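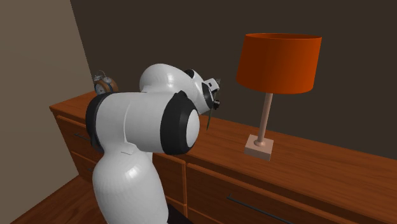 The Zuvis sleep laboratory in Pravwood opens its recording wing to visitors once a year, in April, and the tour deals almost entirely with how a night of brain activity is measured. The first stop was a talk on the gap between a laboratory bedroom and an ordinary one. A small alarm clock near one end of a long dresser and a lamp with an orange shade farther along it are the kind of furnishings a study coordinator has to ask about before a home recording. Any mains-powered device near the sleeper can put a 60 Hz component into the signal, and the lamp matters a second time as a light source in the hour before bed.

Esther Koech, who runs the recording wing, led the group through two bedrooms and the control room between them. Each bedroom has a bed, a wall-mounted electrode input box and an infrared camera. Cables leave through a shielded duct near the floor. The walls are not fully shielded. Koech said a full enclosure had been priced and rejected, as the filters handle what remains.

Electrode application took up the longest part of the visit. The scalp is measured, marked with a grease pencil and lightly abraded, and each cup is filled with conductive paste before it is taped down. A full set takes a trained technician 40 minutes. Impedance is checked at the start and again when the subject sits up in the morning. The most common fault is a reference electrode behind the ear that works loose when the subject turns over - one loose reference degrades every channel that depends on it.

The amplifier is a Hudec unit, mounted at the head of the bed to keep the leads short. Data go to Pliris, the scoring package the laboratory has used for several years. Pliris divides the night into 30-second epochs and proposes a stage for each one. A technician then accepts or changes it. 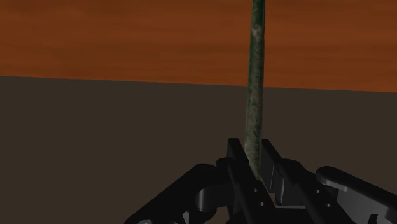
Black gripper with one finger on either side of a thin green rod.

Kausar Awan gave the session on scoring. He showed a file in which the software had marked a long run of quiet wakefulness as light sleep, and went through the epochs by hand. The eye channels made the error plain. Disagreement is highest at the change from waking to the first stage, and two trained scorers will also differ there. The laboratory has now rescored 333 nights to check its own consistency. Awan did not give the result, as the write-up is still under review.

Questions at the end were mostly about consumer headbands. Awan's answer was that a dry sensor on the forehead can give a usable estimate of total sleep time, but that he would not use one to diagnose anything.

The tour starts at 6 p.m. and ran a little over its scheduled length. Parking is behind the building, and the side entrance is the one with the ramp.

Last updated: April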